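Shared working practice for robot arms handling household goods
Progress report to the Flerik Fund, covering the period to 26th April
Prepared by Ximeng Deng, Visema

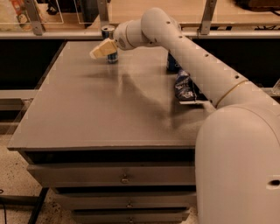 1. Where we are

The grant was given to us to write, try out and publish a set of working rules for people who run single robot arms at table height, close to furniture and to other people. At the time of the last report we had a first draft and no evidence that anyone outside our own group could follow it. We now have a second draft, a trial at our own site that is finished, and a trial at Suwannarat that is a little over half done. The third site, Esar, has signed the agreement but has not started.

Spending is in line with the plan apart from travel, which is under. Details are in section 6.

2. What the rules cover

The second draft has 17 rules. The first draft had more, but several said the same thing in different words and Aminu Ajayi has merged them. They fall under four headings: setting up the table, moving the arm, handling objects, and keeping records.

The setting-up rules have changed most. The first draft asked for a "clear work area", and each operator read this differently. Some took it to mean nothing on the table apart from the object being picked up. Others left packets, cards and drinks cans where they were, on the grounds that the arm was supposed to cope with them. Both are reasonable, so the rule now asks the operator to write down which objects are meant to be on the table and to remove everything else. Packaging that can slide or crumple is listed along with rigid items.

Drawers under the work surface are now mentioned by name. They must be fully shut before the arm is powered, and a person may not open one while the arm is live, even if the arm is still. Cables on the floor must be kept out of the path between the operator's position and the stop button. Where shelving or a clear panel stands behind the table, its position has to be entered in the arm's limits before the first run of the day.

The moving rules are mostly as they were. The limit for any movement with a person inside the marked zone stays at 200 millimetres per second. We had a request from one operator to raise it to 400 for movements away from the person. We have not agreed to this. The operator's point was that slow return movements make up a large part of the working day, and that is true, but it would mean two limits to remember and a judgement each time about which one applies.

3. Trial at our own site

We logged 1025 runs under the second draft. A run is one attempt to take hold of an object, move it and let go. Every run has a record sheet, either on paper or in the shared folder, and Aminu Ajayi has checked them all against the arm's own log.

No one was hurt and no equipment was damaged. The stop button was pressed on a number of occasions, mostly by newer operators and mostly when the gripper came down closer to the table surface than they expected. We do not treat these as failures. The rules tell people to press it if they are in doubt, and the record sheet has a box for "stopped, no fault found" so that they don't have to invent a reason.

The most common breach was leaving out the start-of-day check of the limits. It happened when one operator took over from another and assumed it had been done. The check is now signed on a sheet kept at the table, and the second operator signs as well.

There was also some confusion over drinks cans. Full and empty cans look the same to the operator but need different grip settings, and a full can that is dropped makes a wet floor near cables. The rule for trials is now that cans are either all full or all empty within one session, and the sheet says which.

4. Trial at Suwannarat

Suwannarat runs a different make of arm in a smaller room. They asked for, and got, a shorter version of the record sheet. Their early sheets were filled in at the end of the day from memory and we have left those out of the results. Sheets since then have been filled in at the table.

Their main comment is that the marked zone takes up too much of the room. With the zone at the size we ask for, the door cannot be used while the arm is running. We have visited and agree with them. The choice is between a smaller zone with a lower speed limit and moving the table, and they would prefer to move the table. This will cost them a few days.

5. Problems and changes to the plan

Esar's start has slipped. Their safety officer post was empty and we would not go ahead without a named person to sign off the layout. Someone is now in post and has the draft.

We had planned to print the rules as a booklet. Operators at both sites have told us they want a single sheet on the wall and a longer text online, so we would like to move the printing money to the online version. Your approval is needed for this.

Translation has not begun. It makes little sense to translate wording that is still changing.

6. Money

Staff costs are as forecast. Travel is under because the Esar visits have not taken place, and we expect to use that line in full once they do. Equipment is closed, with no further purchases planned.

7. Next steps

Finish the Suwannarat trial after the table has been moved.
Begin at Esar, with Aminu Ajayi on site for the first sessions.
Issue the third draft to all three sites for comment.
Publish the final rules and wall sheet in September.

Decisions asked of the Fund: approval to move the printing budget, and confirmation that the September date is acceptable given the late start at Esar.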